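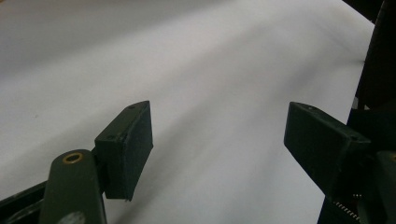
2023-08-16
Dullness bench, Koris grippers, left hand unit

Found it! I think we finally have the left gripper fault pinned down, and it's a good one. Writing it all out while it's fresh.

Background for whoever picks this up next: since the April rebuild the left Koris has been dropping its opening width now and then. The jaws move, the camera sees them move, and the number in the log just sits there. Then it catches up in one big jump. In replay that jump becomes a real motion on the Wesesier arm, a hard snap shut instead of a smooth close. Last time it did that it cracked a drawer lip, and I had my hand a lot closer to the jaws than I'd like to admit in a notebook other people read. So I'm treating this as a safety item until it's fixed and proven fixed.

What we believed this morning: slop in the finger pads. It was a decent theory. The bottom corner of the left pad is scruffy and there's a nick in it, and a pad that shifts on its screws would upset the calibration. I checked the pad screws on both fingers, opened and closed the jaws slowly over bare table, and watched the trace. Clean as you like. Loaded the pads sideways with a thumb, still clean. I ran 100 open/close strokes that way and never lost a single reading.

So the pads are fine, ugly corner and all. I'll change the left one anyway when we have the new foam.

Next I wanted to know if it was one gripper upsetting the other. Both units report through the same hub, and there was an old note in the Szilágyi log about readings freezing when two units came close together. That would have been a nasty one to chase. We put the black block on the white table and had one unit reach for it while I held mine still and open, then swapped jobs.

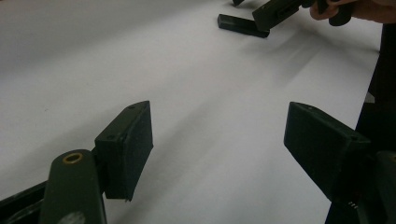 No freeze at any distance. We tried near, nearer, then jaw tips almost touching, and both traces stayed smooth. Very satisfying plots, by the way. I've saved the pair where the two widths cross, go look at it. I also went back to that Szilágyi entry and it was written against the old hub firmware, so I'm crossing it off for our setup.

By now I'd spent half the day proving that everything works, and the fault hadn't shown its face once. The one thing I'd left out was the real task. So out came the drawer cabinet, and we ran the proper routine: reach for the handle of a drawer, pinch, pull, let go, push it back in, go back to rest with both hands in front.

It failed on run 3. Then again on run 5. I have never been so pleased to see a flat line.
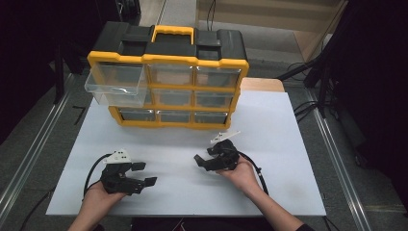 In both bad runs the trace went flat at the same part of the routine, when the left hand comes back low and rolls palm up to rest. I had been looking at the pull the whole time, and the pull is innocent. The freeze starts on the way back from the run before, stays there while we sit at rest, and then gets dumped into the start of the next reach when the signal returns. In the second bad run the last good sample is 792 and everything after it is the same value repeated until the next reach begins.

Rolling the wrist puts a twist into the cable where it leaves the back of the gripper. I held the left unit at rest, jaws open, and bent the cable by hand close to the plug. Flat line. Let go, the line came back. Bent it again, flat line. I could play it like a doorbell. The right unit, same treatment, nothing at all.

Opened the back of the left one. The plug is seated, but the clip that should hold the cable isn't gripping it, so every bend goes straight into the plug. My guess is that the clip went in backward at the April rebuild. I did that rebuild, so that one's on me. The right one has its clip the correct way around, and they're easy to tell apart once you look.

The part that bothers me more is the software. When the signal drops, the logger repeats the last value and says nothing. No flag, no gap, no warning. A loose plug is an ordinary fault and we'll have more of them. A loose plug that looks like good data and then makes an arm snap shut is a different animal.

What I did this afternoon:

Clip flipped and tightened on the left unit. Cable rerouted with a bigger loop so the wrist can roll without pulling.
Bend test repeated, could not make it fail, and I was pretty rough with it.
Logger now writes an empty value on a lost signal and beeps. The beep is horrible. Keep it horrible.
Replay refuses to run any file with an empty value in the width column.
Replay also has a limit on how fast the jaws may close. I set it low. If it feels sluggish, talk to me before raising it.

Then back to the table with both units and the cabinet off to one side, rolling wrists in every direction we could think of.
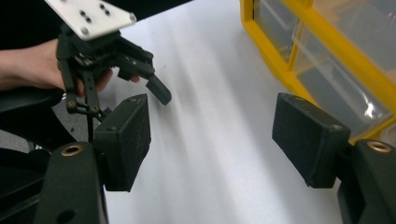

Wrist roll check after the clip fix: near jaws open, second gripper hand held at left, drawer cabinet at upper right.

Not one dropout on either side. Really happy with that.

Still open:

Old recordings. Anything taken with the left unit between the rebuild and today is suspect. I want a script that looks for long runs of identical width values while the hand is moving. A hand at rest gives flat runs too, so it can't just look for flat. I have an idea using the wrist motion and will try it tomorrow.

No replay on the Wesesier arm from those files until the script has been through them. I've moved them to a folder called hold. Please leave them there, even the good looking ones.

Hands stay outside the line on the bench during replay, me included.

Spare clips are in the top drawer with the short screws. Ordered more cable too, the stretch near the left plug has been bent so many times today that I don't trust it for long.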